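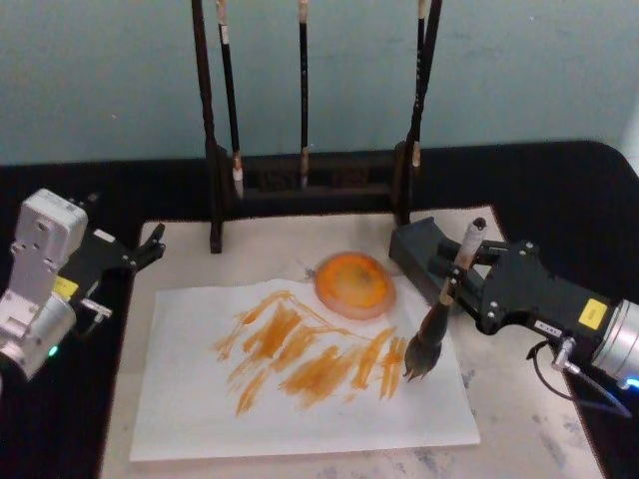

*Black cloth, board, paper, brush rack at the back*

**My brush tips keep splaying. Is it how I store them?**
Posted by Berenice Barrera, April 6, 2025

Hello all! I started Chinese calligraphy in May last year and I love it far more than I ever expected to. The setup is simple, with a sheet of white paper on a pale board and the rack behind it within easy reach. My trouble is the brush with the light wooden handle, which I use for nearly everything. The black hairs are frayed at the end and I can't get a clean finish on a stroke any more. Should I be hanging it up with the others, or is it worn out?

**Áine Ó Néill**

Oh, I do love a proper rack! Hang it, definitely, but wash it first. Cool water, no soap, and keep going until no more ink comes out near the ferrule, as that's where it dries hard and pushes the hairs apart. Squeeze it gently, shape the tip with your fingers, then hang it tip down.

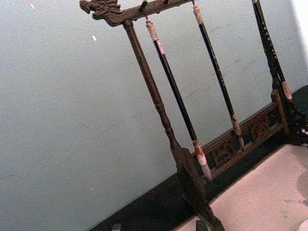
The point on a white-haired brush will stay lovely for years if you do this every single time (I was lazy for my first 30 sheets or so and paid for it with a Solberg brush I adored). Leave some space between them too, so air can get round the hairs. And give the carved bits a going over with a dry paintbrush now and then, dragons collect dust like you wouldn't believe!

**Trilok Shakya**

new brush. they're cheap. keep the old one for dry texture strokes, great fun

**Khải Lưu**

Agree with Áine, but try a soak before you give up on it. Stand just the hairs in lukewarm water for 30 minutes, rinse, reshape and see. Dried ink high up in the hairs caused mine, and the brush came back beautifully!

Check the loops at the top of the handles as well, they do wear through.

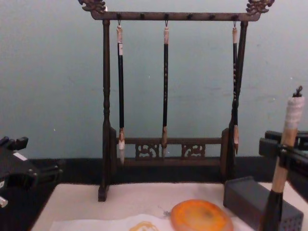
*Three brushes on their hooks, tips down, dragon heads at both ends of the bar*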